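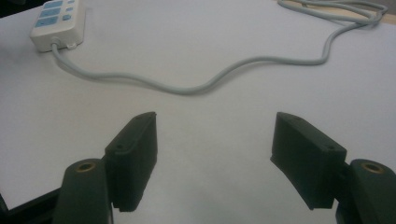
The hand-held gripper over the white table, with the power strip and its cord behind.

What I'm buying for the Altar project this year
2018-02-03

I said last July that I would stop buying things for the gripper project until I had written down what I already owned. That took longer than it should have. I now have a list, a number, and a plan for what comes next, and a few people who read this blog have asked for the money side of it, so this post is mostly money.

For anyone new: Altar is my name for a hand-held gripper that I carry around and use like a pair of tongs. It has two fingers and a camera looking down at them. The idea is to pick things up by hand first, record how that goes, and buy an arm later that can carry the same fingers. I work on it evenings in a rented room in Nivodville. It's a hobby with a budget.

The budget is $4000 for everything, arm included. I set that figure before I knew what arms cost, and I have decided to leave it alone. So far I have spent $2047. That is more than half, and I don't own an arm yet.

Where the money went

The largest single item was the printer. I went back and forth on whether to count it, because I use it for other things too. I decided to count it. If the project ended tomorrow I would still have the printer, but I would not have bought it without the project.

After that came the camera, then the small computer that records from it, then storage. Storage was the one I guessed worst. I bought one drive, filled it, and bought a second drive of the same size when I should have gone bigger. The two of them cost more than one large drive would have.

Plastic is cheap until you print the same part over and over. The fingers are printed, in a green so dark that people take it for black. I went through a lot of versions before I got a shape I liked. I didn't track the failed prints, which I regret, so plastic is on the list as spools bought and nothing finer than that.

Hardware is mostly screws and brass threaded inserts. The inserts go into the printed mounts that hold the fingers. I started out driving screws straight into plastic and the holes stripped after a few swaps. Inserts come from a supplier called Sulton in bags of 8, and shipping on one bag costs more than the bag. I ordered one bag at a time for months. Order several.

The rest is shop supplies - tape, a lamp, hex keys, a soldering iron tip for setting the inserts, a power strip. Each of these felt like nothing when I bought it. Added together they came out higher than the camera, and they were not in the original budget at all.

Power, which I forgot to plan for

My first spreadsheet had a line for the computer and a line for the camera and no line for plugging them in. The room has one usable wall outlet, behind a shelf. Everything runs from there on a strip.

Right now the strip lies on the table with me. It's a white one with light blue sockets and a long gray cord, and the cord wanders across the far side of the work area. I have been working around it. That is fine for a person holding a gripper. For an arm bolted to a table, I don't want a loose cord anywhere it can reach.

So power gets its own section in the new budget. I want a strip mounted under the table, cable clips along the back edge, and a separate switch for the arm that I can hit without leaning over anything. I would also like a second outlet put in, but that's up to the landlord and I am not paying for it out of this money.

If you are making a list like mine, go stand in the room first and count what needs to be plugged in at the same time. Chargers too.
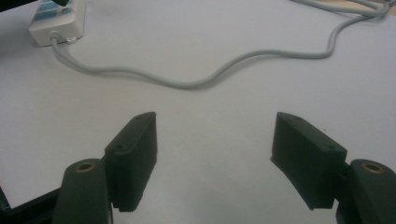 Which arm

I have it down to two options. One is a used Owen arm, an older model, sold with its controller and without a warranty. The other is a new kit arm that I would assemble myself, with a lighter payload and a much better supply of spare parts.

The Owen is the better machine. It is stiffer and has more reach than I need. The seller's price would use up nearly all of what I have left, and that is before freight, which for something that heavy is a real number. I also don't know what the controller draws, and with one outlet that matters.

The kit fits the budget with room left over. My worry is weight. The fingers are blocky, the mounts are solid, and I never tried to make any of it light, because my own arm was carrying it. If I go with the kit I'll have to redesign the mounts with thinner walls, and that means more printing and more inserts. I have put that in the budget as part of the price of the kit, since it is.

I'm leaning toward the kit. I asked the Owen seller for a video of the arm running under load and have not received one.

What I am holding back

After the arm, there has to be something left for what goes wrong. My rule is that none of the repair money gets spent until the arm has been running for 8 weeks. Last year I spent my reserve on a nicer lamp in the second month and then had to wait on a replacement cable for the camera until I could pay for it.

Things I have put on the list as likely repairs: one motor, a camera cable, a spare set of fingers, a spare pair of mounts. The printed parts I can make ahead of time, and I plan to do that before the arm arrives, while I still have plastic from the same batch.

Things I have crossed off: a second camera, a nicer table, a carrying case. The table I have is flat and white, and small parts show up well on it, which is most of what I ask of it. The case was never needed. I just liked it.

Order of purchases

Cable clips and the under-table mount come first, then the separate switch. Then inserts, several bags. Then I reprint the mounts lighter and weigh them. Only after that do I order the arm, because the weight decides whether the kit is possible.

I'll post the spreadsheet when I have cleaned up the column headings. Some of them are abbreviations I can no longer read.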